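We use cookies to remember your settings. Accept | Manage

August, 6.40 am

Up too early. Bathroom first, then the Portela boxes, then ring Didier about the tap washer (he wont answer). Paid the Davine bill, $72, ouch. Kettle on twice, forgot it twice. 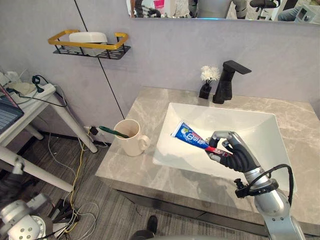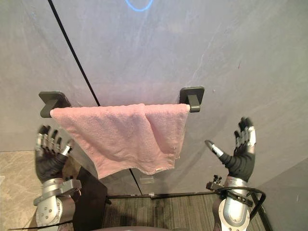
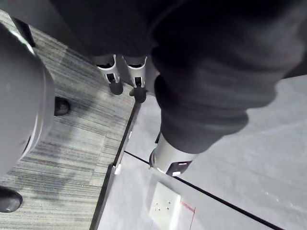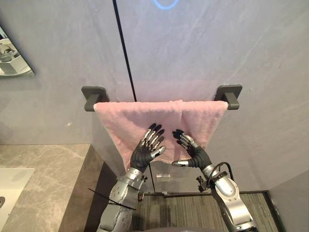
Still cross about the towels. Bought two at Tratside last August and the blue one's gone thin already, so it's rags now. The pink one can stay on its bar, bit of pilling but the colour's nice against the grey. Want a second bar. Also want a proper cup for the toothbrush, a mug will do til then. Toothpaste on the list. Need to vaccuum. Bus in ten min, no breakfast, go

Recent entries
Undex came back broken
Soup for Didier
The 200 dollar chair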